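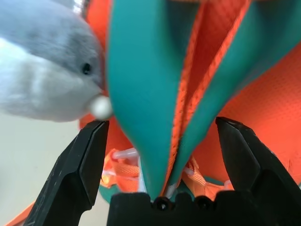 Will the walk list stay put in wind, came the question from Rimham, and does the case still close with a full stack of door hangers in it? Yes to the first. Second one depends on the hangers, see under Capacity.

Search products, parts, help Enter keyword Go

Ferex Canvass Case

Posted by Gradero Campaign Supply, February 2019

Hard case clipboard for door to door work. Holds the walk list on top, literature inside, pens on the side. Made by Uibo, sold by us to local campaigns, ballot issue groups, party clubs, school levy people, anybody who has to knock on doors with paper.

Yes, paper. We know about the apps. Plenty of our customers run an app and still hand out paper lists to half their walkers, and the other half ask for one when the phone dies at the far end of the precinct. If your whole team is on phones and happy, you don't need this page.

What it is

Flat box with a hinged lid. The lid is the writing surface. Low clip at the top, side clip on the right edge so page corners don't flip up while you're writing. Takes letter size sheets either way up, legal size only if you fold the bottom under. Inside is one deep compartment and one shallow one with a divider you can pull out. Shoulder strap snaps on to 2 rings, one at each top corner. You can leave it off.

Comes in dark blue or plain gray. No party colors, please stop asking, we'd be stuck with a pile of whichever side had the bad year.

Capacity

Deep side: a normal evening's worth of palm cards on regular card stock. Folded mailers take up more room than you think, air in the folds. Door hangers fit lying flat if they're the standard long shape. The wide ones with the fancy die cut hole do not. Measure yours before you order, or mail us one and we'll try it. We do that for free and you don't get the hanger back.

Shallow side: sticky notes, stickers, voter registration forms, the "sorry we missed you" cards. Registration forms should go in here and not with the literature, they get handed out by mistake otherwise and then somebody's half filled form ends up under a doormat. Use the snap envelope (sold seperately) if your state has rules on how completed forms get carried. Ask your election office, we're a supply shop and can't tell you what your rules are.

Pens

Loop holds 4. Standard stick pens. Fat markers won't go in. Pens not included except in the team pack.

Weather

Lid has a lip all the way round, so a shower runs off it and the stuff inside stays dry. The list on top does not stay dry. Get the clear overlay if you walk in rain, it slips under both clips and you flip it up to write. Pencil works better than ballpoint on damp paper. Don't leave the case open on a porch rail in a downpour, it's a box, it fills up.

Hot cars: fine so far. One returned with a warped lid last July, had been on a dashboard. We replaced it. Wouldn't count on that twice.

Single or team pack

Single. One case, strap, divider. That's it.

Team pack. 9 cases, straps, dividers, a pen for each, overlay for each, plus a number label set so you can write down who took which case. Sign them out. Really. Campaigns lose more clipboards than they lose yard signs and the day after the election is too late to go looking.

Bulk. Call or email. We keep a decent quantity here but spring primaries clean us out, and Uibo runs the molds in batches, so when we're out we're out until the next batch. If your filing deadline has passed and you know you're on the ballot, order now. You can return unopened team packs.

Imprinting

We can put a one color campaign name or committee name on the lid underside. Not the writing side, ink rubs onto the walk list. Art needs to be a clean file, black on white, no photos of the candidate. We'll send back a proof. Look at the proof. Check the office name and the district. We print what you approve, and a misspelled township is yours to keep.

"Paid for by" line: tell us if you need one and exactly how it should read. Whether you need one on a clipboard is a question for your filing office. We'd leave room for it anyhow.

Imprinted cases can't be returned. Plain ones can.

How people are setting it up

Most put the turf map on top of the list and fold it back after the first street. Try it the other way, map taped inside the lid, list alone on the clip. Less flipping. You open the lid for literature at every door anyway so the map is right there.

Script goes behind the list, or cut it down to the three lines people will say out loud and tape it along the bottom of the lid. Long scripts get read word for word in a flat voice and the voter shuts the door.

Mark your codes somewhere. Strong yes, lean, undecided, no, not home, moved. Whoever does data entry will thank you if everybody uses the same ones. The lid has a blank strip across the top made for this, takes pencil and wipes off. Permanent marker doesn't wipe off, we get that email a lot.

One levy group we supply had a mailing list of 3000 households and cut it by street first, one case per street, list and literature already loaded before the walkers showed up. Took them an evening of packing. Walkers were out the door quick on the Saturday shift that way instead of standing around a folding table. Good way to do it if you've got the floor space.

What goes wrong

Hinge pin works loose. Push it back in with your thumb, if it keeps coming out write to us for a new pin, no charge.

Clip too stiff. It's stiff new. Loosens up in a few days of use.

Strap twists. Snap is on backwards, turn it over.

Lid won't close. Too much literature. Take some out, leave it in the car.

Cleaning

Damp cloth, dish soap. No solvent. Sticker residue comes off with cooking oil and some patience, wash after. Old candidate stickers on the outside of a borrowed case are not a great look at the door so do this before you lend them down the ballot.

Parts and add ons

Clear overlay
Snap envelope for forms
Spare divider
Spare strap
Hinge pin
Number label set

All of these fit the older Ferex too, except the divider. Old case was shallower. If yours has the round corners it's the old one, tell us when you order.

Shipping

Goes out next business day if it's in stock and not imprinted. Imprinted takes longer, date is on your proof. Pickup at the Rimham counter is OK, call first so somebody pulls the boxes. Tax exempt customers send the certificate with teh order, not after, we can't refund the tax once it's been filed.

Committee checks are fine. Name on the check has to match the name on the order. We send an itemized reciept every time, keep it for your finance report, we can resend for older orders but it might take us a few days in season.

Questions on sizes, use the email on the contact page and put Ferex in the subject line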